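Search vacancies Keyword or town Go

Gripper operators wanted — Skilteck, packing hall

Our robots are learning to tidy shelves, and they learn from people. Six of our packers now spend their mornings with a gripper in each hand, moving jars and tubs so that a machine can one day do it with less sighing. We need 2 more. 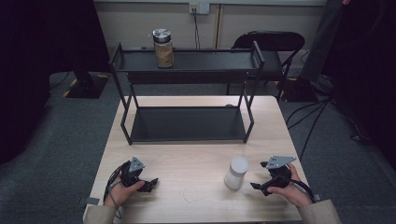
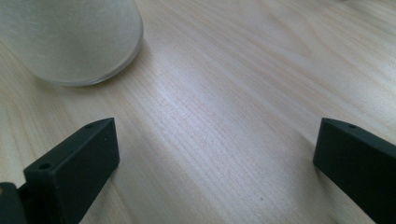

The work at hand: grippers, a pale wooden tabletop and a white container.

You will repeat small jobs about 30 times a shift, slowly, and then again when Knut Sauerland in training asks for it slower. Steady wrists matter. Robotics degrees don't — we have one already and he drops things.

Will it take your job? Fair question. The Hamann line went automatic in October and its packers moved to checking and teaching, on the same pay. There is less lifting and more standing about, and the tea breaks have survived. The new software, Skimeo, has opinions about your elbows. You may ignore them until lunch.

To apply, write to Geetha Naidu, quoting ref. 611. One page is plenty.

Contact us | © Skilteck 2022 | Back to top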